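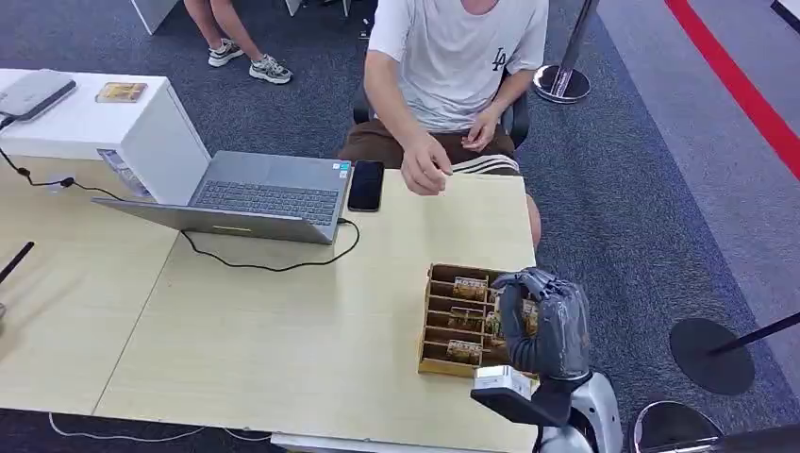 Clerdale schools claim hall pass app cut class-skipping, but numbers are thin

Print | E-mail

The Clerdale school district says the digital hall pass system it switched on in January has cut the time students spend out of class and should be kept for another two years. The district's own report, handed to the school board on Wednesday night, does not go very far toward showing that.

The system is called Fivitz and is sold by a company named Cellia. A student who wants to leave a classroom asks for a pass on a school laptop, the teacher approves it, and a clock starts running. If the student isn't checked back in before the clock runs out, the front office gets an alert. Administrators can also cap how many passes a student may have in a week, or set up what the software calls a "hold" so that two students are never allowed out at the same time.

Deputy superintendent Ilham Salem told the board the pilot at Gondal High School had been "a clear success" and asked members to approve a contract covering both of the district's high schools. The board put off a vote until its next meeting after more than an hour of questions, most of which were answered with a promise to look into it.

The main claim in the report is that the average trip out of class got 27 percent shorter between the first month of the pilot and the third. That sounds good. What the report leaves out is how long students were gone before there was any app at all. Gondal used paper passes until winter break, and the paper passes were thrown away at the end of each day. So the comparison is between the app's opening weeks, when by the district's own account teachers were still learning to close out passes, and the weeks after they had learned. A pass that a teacher forgets to close counts as a long trip. Once teachers stop forgetting, the trips get shorter on the spreadsheet, whether or not anyone walks to the bathroom any faster.

Board member Saqib Zaidi asked whether the district had done anything to separate the one from the other. Salem said staff had "a strong sense" that behavior had changed and that hallways were quieter.

"I'd like something besides quieter," Zaidi said.

He was also the one to point out that the report has no figures on grades, attendance or tardies. Salem said those would come at the end of the school year. The contract, as written, would have to be signed before then for the district to get the price Cellia has offered.

The part of the report that drew the most people to the meeting was on page six, and it was two sentences long. It says 333 Gondal students were placed on restricted pass status at some point in the pilot, and that 147 of them have some kind of disability plan on file, either an IEP or a 504. The report calls this "an area for continued monitoring."

Restricted status means a student's passes are capped, or have to be approved by an administrator as well as the teacher. Going over the limits can lead to detention, and a student who leaves the room without an approved pass can be written up for defiance, which in Clerdale's code of conduct is a suspendable offense.

The report doesn't say how many students at Gondal have disability plans, and Salem didn't have the number with her. Without it there is no way to know exactly how lopsided the figure is. But it would take a very unusual high school for close to half the students to have one.

Fouzia Zaidi, a special education advocate who has sat in on plan meetings for Clerdale families for years, told the board that extra breaks are among the most common things written into those plans. (She and the board member are cousins, which he disclosed at the start of the item.) A student with a bowel condition, an anxiety disorder or a medication that makes them thirsty is going to rack up passes, she said, and software that flags heavy users is going to flag that student first.

"The plan says she can leave. The computer says she's out of passes. Now a substitute has to decide which one to believe, and the substitute has never seen the plan," she said.

Salem said Fivitz lets a school mark students as exempt from limits and that Gondal has used the feature. Asked when, she said the exemptions were loaded "early on in the process." Asked if that meant before the restrictions started, she said she would have to check. The report is silent on it.

Adeel Butt, who teaches chemistry at Gondal and was on the staff group that helped roll out the pilot, gave what may have been the most useful three minutes of the evening. He said he likes the system for some things. He no longer has to stop in the middle of a lab to write on a pad, and he knows where his students are during a fire drill. He also said he had not been told which of his students were exempt until a parent called him, some weeks in, to ask why her son had been refused a pass.

"I refused it because the screen was red," Butt said. "Red means no. That was the training."

The training, he added, was a video.

Several students signed up to speak. One junior said friends had started asking each other to request passes and then trading them, and that the holds feature, meant to keep certain students from meeting in the hall, had led to rumors about who was on whose list. Another said she had stopped drinking water before afternoon classes. A senior spoke in favor of the app and said the bathrooms at Gondal had been "basically unusable" last fall because of vaping. He thought they were better now, though he wasn't sure it was the app, as the school also moved a hall monitor to the second floor in January.

The report doesn't mention the hall monitor.

Nor does it say much about what happens to the data. Every pass is a record with a name, a destination, and a time out and back. Razia Talpur, an attorney who represents students in discipline hearings, said she has already had one case this spring in which a printout of a student's bathroom trips was put in front of a hearing officer as evidence of a "pattern of avoidance." She would not give details about the student. She did say the printout was the first the family had heard that the record existed.

Talpur asked the board who can see the logs, how long they are kept, and whether the police officer assigned to the school has a login. Salem said access is limited to "authorized personnel." Board members asked for a list of who that includes, and she agreed to supply one. On how long records are held, the draft contract refers to Cellia's standard retention schedule, which was not attached to the draft.

A Cellia sales representative attended by video link but was not called on. In an e-mail sent after the meeting, the company said that its product "supports school safety and student accountability" and that decisions about discipline are made by schools. It did not answer questions about how long it keeps pass records or whether it has looked at how students with disabilities are affected elsewhere.

Clerdale has been here before. Three years ago the district bought a tardy-tracking kiosk for each high school on the strength of a pilot that was also called a clear success. The kiosks are still in the lobbies. The one at Gondal has been unplugged since last year, and there has been no public accounting of what it did for attendance, if anything. Salem, who was not with the district then, said she couldn't speak to that purchase.

None of this means the app doesn't work. Teachers have a real complaint about students who leave and don't come back, and it is possible that a timer and a nudge from the front office help. Around 50 teachers answered a district survey on the pilot, and most of those said they wanted to keep it. The survey didn't ask about exemptions, restrictions or write-ups, and the district has not released the comments that came with it.

The board asked staff to come back with the share of Gondal students who have disability plans, the date the exemptions were entered, the number of suspensions that began with a pass violation, and the retention schedule. Saqib Zaidi also asked that no new students be placed on restricted status until the vote. Salem said she would take that to the superintendent – which was not a yes.

Restrictions already in place at Gondal remain in effect. Parents who want to know if their child is on restricted status can ask the school's front office, although the district confirmed it doesn't send home a notice when one is applied. Salem said a letter is being drafted.

Print | E-mail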